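Monthly climate normals for Bundover, compiled from the Nendon station record. Last revised December 13, 2021.

## What is in this folder

- `normals_monthly.csv`: one row per calendar month, with mean, mean minimum and mean maximum temperature, rainfall total and relative humidity.
- `daily_clean.csv`: the daily series the normals are worked out from, after checking.
- `flags.csv`: every daily value that was changed or removed, with a reason code.
- `classify.py`: assigns a Köppen-Geiger class from the monthly table.

Temperatures are in degrees Celsius and rainfall is in millimetres. Missing values are left blank. Do not read a blank in the rainfall column as zero; a dry day is written `0.0`.

## Source

The Nendon station stands 98 m above sea level on open ground north of Bundover. The record covers 16 years of daily readings. Until the gauge was changed, rainfall was read by hand each morning and entered against the day before. The newer gauge logs at midnight. The two parts of the series have been put on the same midnight-to-midnight day as far as the hourly notes allow, and days where this could not be done carry code `D2`.

Giorgia Rizzi typed up the paper sheets. Stepan Lytvynenko checked them against the station log.

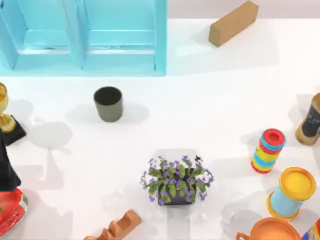

*Turquoise shelving unit with two compartments, on a white tabletop. Rendered.*

## Checking

A daily value is flagged if the minimum is higher than the maximum, if the same temperature is repeated for five days or more, or if rainfall is above 150 mm with no matching entry in the log. Flagged values were looked at one by one. Where the paper sheet showed a plain typing slip, the value was corrected (`C1`). All others were removed (`R1`).

A month is used in the normals only if it has no more than three missing days. August is the weakest month: 11 of the 16 Augusts pass this test. Its rainfall figure should be used with care.

## Classification

`classify.py` reads the monthly table and prints a class. The boundary between Cfa and Cfb depends on the mean of the warmest month, and Bundover lies close to it. Small changes to the checking rules can move the result from one class to the other. The script prints the margin next to the class.

 python classify.py normals_monthly.csv --margin

## Known problems

1. Humidity was not recorded in the first two years.
2. The thermometer screen was repainted and no overlap readings were taken.
3. The Nagano comparison table mentioned in older notes has been withdrawn. It used a different averaging period.

## Contact

Corrections to the daily series go to Impi Hämäläinen, with the date and the column name. Questions about the script go to Aldo Testa.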